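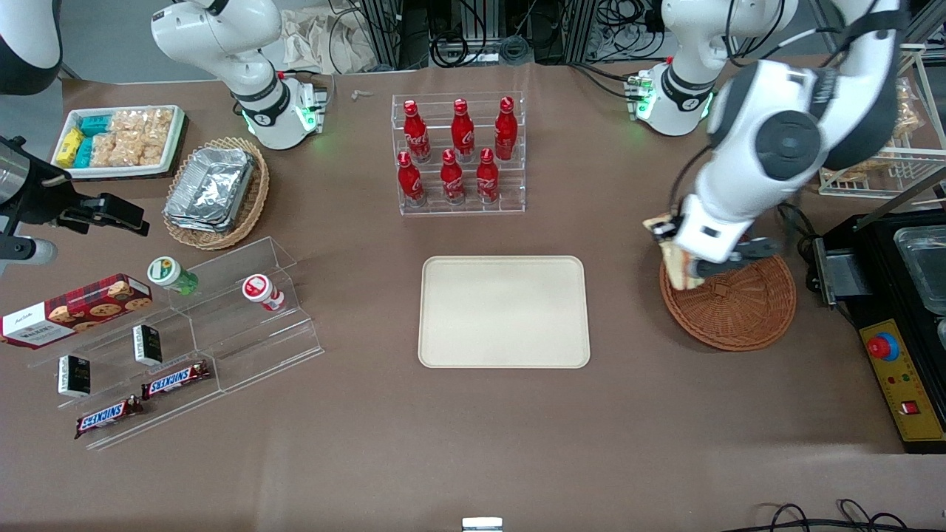 Packaged snacks, with a round wicker basket to the right of center.

Skisten Anime Nights: Common Questions

When do screenings start?
Every Wednesday in May. Doors open 60 minutes before the first episode.

Are shows subtitled or dubbed?
Subtitled. The one exception is the Clumen movie, which we only have in the English dub.

How many episodes do you show?
5 per night, with a break after the third. Most nights end before 11 p.m.

Do I need to have seen Clavon season one?
Yes. Season two picks up mid-battle and there is no recap.

Can I bring my own food?
Cold food is fine — no hot meals in the seats.

How big is the room?
It has 55 seats. We don't hold seats after the opening credits.

Can I suggest a series?
Send the title to Sándor Kozma, who sets the schedule. Please check first that it has English subtitles.

Are the screenings recorded?
No. Phones away, please.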